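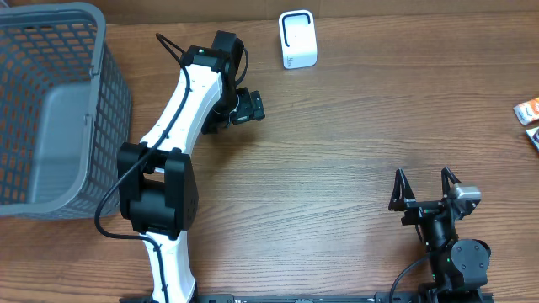
Kostinness oil for wooden tabletops

Kostinness is a hard oil for tables, desks and worktops inside the house. It is made by Rønning and we sell it from our shop in Raverley, in tins of one litre and in the small tin for repairs. The oil goes into the wood and leaves a low shine, so the grain stays visible and you can still feel it with the hand.

Before oiling, the top must be clean and dry. Sand it lightly along the grain, first with paper 120 and then with a finer one, and take away all dust with a cloth. Old varnish must be removed completely — the oil can not pass through it.

Stir the tin well. Put a thin coat with a brush or a cloth that leaves no threads, wait 15 minutes and wipe off everything that the wood did not drink. Two coats are enough for most tables. Oak and ash take less oil than pine. Leave the window open during the work, and put the used cloths in water before you throw them away, as they can catch fire by themselves. 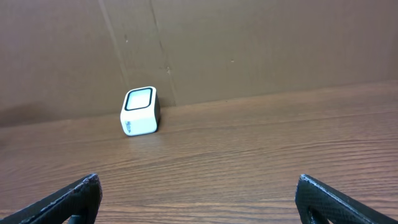 Can I put hot cups on the table after oiling?
Wait four days before you use the table normally, and use a mat also after this time. Very hot pans can leave a pale ring, which is repaired with fine paper and a little oil.

Order number for the litre tin is 1,277 and for the small tin 1,275. The tinted version, number 121, is out of stock until August. For bigger quantities please ask for Beca Griffiths. Meirion Craddock can advise you about old furniture, but please bring a piece of the same wood if you have one — the colour on a sample says more than the colour card.

Keep the tin well closed and away from frost.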